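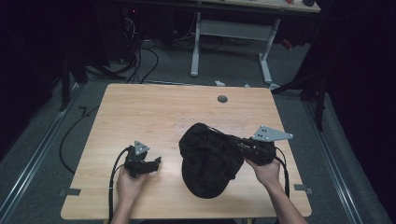
Sep 3, 2025

I keep promising a proper update on the grippers, and then I spend the evening on them instead of writing, so get yourself a coffee because this one may ramble a bit!

The pair I'm building (I named the project Volach, after I got tired of calling it "the gripper thing") is meant to be held in the hands. You do a chore with them, a computer records the motion, and someday a robot arm gets to learn from all of it. I've set myself a goal of 3000 recordings before October is over. I have 335. Yes, I know.

Most of this past week went into the fingers, and into the pads in particular. I printed six versions of the finger mount at the Bresteck workshop, where the good printer runs slow and the chairs are terrible, and I'm still fiddling with the angle. Too steep and you can't get under anything flat. Too shallow and cloth slides right out, and I do want cloth to work, hats and dish towels and all the floppy stuff that makes robots miserable.

Hard, thin things are a different headache, so I've been lining up on those too. 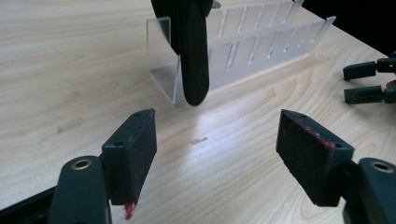 Coming in toward the clear rack, pads wide open.

Clear plastic is rough on the tracking software, and I lost a whole evening to it before I turned down the exposure. It's better now, though I wouldn't call it good. Next I want to swap in softer pads from Akomine (I ordered a pack of 36, which should last me until I'm old) and shorten the cables, which I have wanted to do ever since I plugged them in.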